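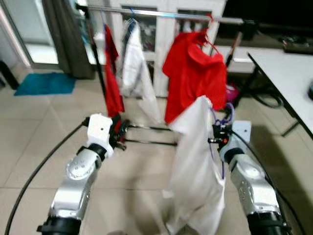
## Section 5: Running the Laundry Demonstration for Visitors

*Revised 3 Mar 2019. Replaces the version that said "improvise."*

Use this section when people who don't work at Osstead are coming to watch the two-armed Testata handle clothes. It assumes you have finished the ordinary set-up and that the arms already know where they are. If they don't, go back to Section 2 and call your visitors to say lunch comes first.

### 5.1 Before anyone arrives

1. Put the rack on the tiles within reach of both arms. Leave the wheels of your office chair out of the same area.
2. Hang the clothes you plan to use. Red and white show up well from the back of a group. Black shows up as a rumor.
3. Route the arm cables so that they run clear of the rack on both sides. They will wander. Check them again just before you start.
4. Put a second batch of clothes on the table for the sorting part (5.4). Don't fold it nicely. Visitors who see a neat pile assume the robot did it, and then you have to disappoint them.
5. Find the stop button. Hold it. Hand it to a second person and tell them what it is.

> **Caution:** The person with the stop button doesn't also give the talk. Rok Ivanov once did both at Skerudcombe and pressed it every time he wanted to make a point.

### 5.2 Where people stand

Visitors stand behind the tape, on the far side of the rack from the arms. The arms don't know that visitors exist, and they will not make allowances for the tall man who wants a closer look at the elbow.

1. Lay the tape before the first guest comes in.
2. Say out loud what the tape is for.
3. Say it again after the coffee.

Children go in front. Managers may go in front if they ask politely.

### 5.3 The hanger routine

The part people come for is the one where both arms work on a single piece of clothing. One gripper takes the hanger near the hook, the other takes the cloth, and between them they do what you did this morning without noticing.

1. Load the routine named **Fung** and wait for the ready tone.
2. Tell the group that the first move is slow. They will be quiet for the first move. Use the quiet.
3. Start the routine.
4. When the cloth starts to swing, let it. Grabbing it to help is the most common mistake among staff, and it spoils the run for the arms and for you.
5. If the hanger slips out of the gripper, press stop, pick it up, hang it back on the rail and start again from step 1. Do not apologize to the robot. Visitors find this funny, and then they do it all afternoon.
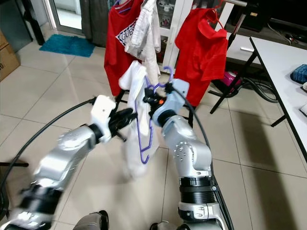 Yurani Yupanqui, after reading the draft of this section: you should tell them to expect a miss. At the last open day I promised a clean run, the shirt went on the floor, and half the group decided the whole thing was broken. The next group I told up front that it drops things, and they cheered when it dropped one. Put that in.

It is now in, as step 2a: **tell them it drops things.** Say it cheerfully. Don't say how often, as you will be held to it.

> **Note:** If someone asks whether it would be quicker to do the laundry by hand, the answer is yes. Give it plainly and move on. Marion MacAulay has a longer answer that involves the history of the dishwasher, and you may send people to her.

### 5.4 The table routine

After the rack, turn to the table. This part has less drama and better questions.

1. Press stop. Wait until both arms are still.
2. Bring the arms around to the table, using the pendant and the low speed setting. The high speed setting exists, and you may forget about it.
3. Look for cloth hanging over the front edge. Leave a little, which gives the grippers an easy corner to pinch. A lot of it will take the rest of the pile along when it goes.
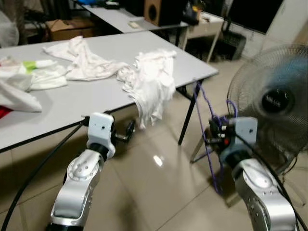

4. Check that no cable has looped itself around a gripper in a way that will pull tight when the wrist turns. Some slack is right. A knot is a phone call to Kastriot Mladenović.
5. Turn off any fan pointed at the table. A light shirt in a breeze is a different shirt every second, and the cameras will believe all of them.
6. Start the table routine and let the group come around to the side – still behind the tape, which you moved while they were asking about the dishwasher.

If the arms stop over the pile and do nothing, give them a moment. They are picking a corner. If they are still picking when the visitors start checking their phones, press stop and lift one piece of cloth clear of the others, then start again.

### 5.5 Afterwards

1. Park both arms and switch off at the wall.
2. Write down every drop and every stop in the visit log, including the ones you would prefer to call pauses.
3. Return the clothes to whoever lent them. Vasilis Zupan would like his white shirt back before the April open day.

For error 224, see Section 6.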